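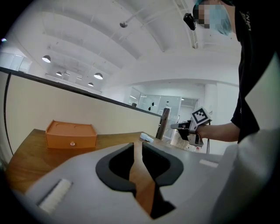 Spring swap day is back at Wurwood Hall!

Mark the calendar, because the craft and hobby swap returns on March 29, 2024, and we have more tables than ever before. If you came in January you'll remember how packed the side room got (people were trading yarn in the hallway by noon), so this time we've taken the main hall as well. Doors open at 10 and we'll go until 3.

For anyone new to it, the idea is simple. Bring the supplies you've stopped using, put them out, and take home something you will use. Beads, fabric, paper, stamps, buttons, model kits, sketchbooks with only a page or two gone, all of it is welcome. Please test markers and glue before you pack them. Last time we ended up with a whole bag of dried-out pens, and poor Kylie Hoani spent her lunch break scribbling on the back of a flyer to find the good ones.

We had 88 swappers in January, which still amazes me! Jolene Maihi came in with a sewing machine she hadn't touched for years and left with a complete set of linocut tools. She has been printing cards ever since, and she's bringing a stack of them to trade. Ask her about the heron one, it's gorgeous.

Two short workshops are on the program too. Rawan Sayegh will show basic bookbinding at 11, with thread and needles provided, and Ronaldo Magalhães is doing visible mending at 1. Bring a sock or a sweater with a hole in it, the bigger the better. Each workshop has room for 20, and you can put your name down at the front desk or by replying to this newsletter.

A few practical notes. Parking behind the hall is tight, so use the lot on Junesau Street if you can. The 52 bus stops right outside. Tea and coffee are free, and cake is $2 a slice, with the money going toward new lamps for the evening drawing group. Anything left on the tables at closing goes to the after-school art club, who were thrilled with last season's paint.

We still need a hand setting up from 8:30. Let Karabo Naidoo know if you can make it, and wear shoes you can carry a folding table in.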